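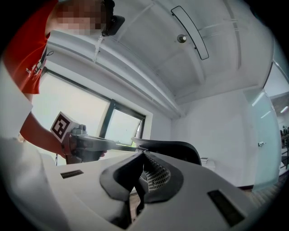
A reader replied to the last thread asking why my first-serve percentage for the Rurneo indoor events is lower than the one on the tour's own sheets, and whether I was counting lets as faults. I am not counting lets as faults. Longer answer follows.

---

The data set is the 6 Rurneo hard-court events, main draw singles only, no qualifying. I charted 2,628 service points. On 1,737 of them the first serve landed in. That puts the rate just under two thirds.

---

A let is replayed and leaves no mark in my file. If a first serve clips the tape and lands in the box, the server gets another first serve and I chart that one. A first serve that clips the tape and lands out is a fault, same as any other.

---

The gap comes from foot faults and overrules.

The official sheet is filled in from the chair's tablet. At the Fluvon event, a foot fault on a first serve was entered by some chairs as a fault and by others was not entered until the second serve had been played. In the second case the point shows up as a first serve in.

---

I chart from the full-court stream, so I see the second delivery. Where the sheet and the stream disagree, I go with the stream and flag the row. The flag column is "src" in the file. A blank means the two agree.

---

Overrules work the same way in the other direction. Serve called out, chair corrects to good, point replayed: I chart only the replayed point. If the chair awards the point as an ace, I chart it as an ace and a first serve in. A few sheets have both the original call and the replay as separate points, which inflates the total.

---

Easy check for that: add up the points in each game on the sheet and see whether the sequence can produce the game score. If a game to 15 has six points in it, there is an extra row.

---

On placement, which was the other half of the question. I use three zones per box: wide, body, T. No depth. Depth off a single high camera is not reliable enough on the far side of the net, and the Bundgaard courts have the camera mounted lower than the rest.

---

The lower mount at Bundgaard also compresses the gap between body and T on the far deuce side. I recharted those matches a second time without looking at the first pass. Most of the disagreements were body/T on that side. Wide serves barely moved.

---

For that reason, please don't compare Bundgaard T percentages with the other venues. Comparing near-end serves with near-end serves is fine. Players change ends often enough that you still get a usable sample from each match.

---

Tiebreak points are included in the total. They carry "TB" in the game column so you can drop them. Dropping them changes the overall first-serve rate very little. It matters more if you are looking at deuce/ad splits, as a tiebreak starts with a single deuce serve and the pairs after that run ad first.

---

Break points are tagged from the score before the serve, not from the outcome. 30-40 and ad-out on every event. The Sorkeo doubles used no-ad scoring, which confused a couple of people, but doubles is not in this file at all.

---

Small samples: I don't publish a placement split for any server with fewer than 100 first serves across the series. Those players are in the raw rows. They are left out of the summary tab. If you want the numbers anyway, filter by server and count them yourself.

---

Known problems in the current version:

- Sorkeo, second round, one match: stream dropped during the second set. Rows are from the sheet only, placement left blank.
- Fluvon, first round: server names swapped for one game. Fixed 23 March 2022. Re-download if your copy is older.
- Second-serve speed is missing at Bundgaard. The display there showed first serves only.

---

Retirements are kept up to the last completed point. Walkovers have no rows.

---

The clay events in June will use the same columns plus one for ball mark inspections. Send corrections with event, round, set and game score, please. A timestamp alone doesn't help, as the replays were trimmed to different start points.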